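Every time a hard season comes through Cinddale, someone decides it happened for our benefit. The creek flooded in July and within a week I had been told, at the shops and after the service, that the water was sent to teach us patience. I have gone to church most of my life and I still don't buy it.

My trouble is with how quickly the lesson turns up. The mud was still in the hall at Goodall when the first little reflection went up on the noticeboard, with a rainbow on it. The parish newsletter printed another. It goes to 783 households, and I wonder how many of them were pulling up carpet when it arrived.

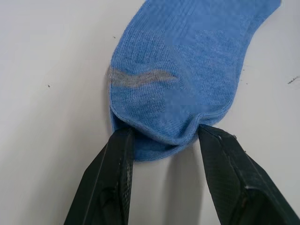
People who say these things mean well, mostly. They want the suffering to add up to something, and I understand the pull of that. But a meaning handed to you by a person with a dry kitchen is a hard thing to swallow. When my own roof went, years ago, a neighbour told me God never gives us more than we can carry. I was carrying a wet mattress at the time. He didn't take the other end.

I went back to Job over the winter, looking for the part where it all gets explained. I couldn't find it. His friends do plenty of explaining and they get told off for it. The best thing they do is sit on the ground with him for seven days and keep quiet, and we seem to skip that bit in the readings.

The flood appeal raised 2,000 dollars, which bought some fridges and a lot of bleach. I'd call that a decent answer to a flood, and it didn't claim to know why the creek came up. I'd like to hear more sermons like it - shorter, too, if that can be arranged.

I still pray about the weather. I just don't trust anyone who tells me what it said back.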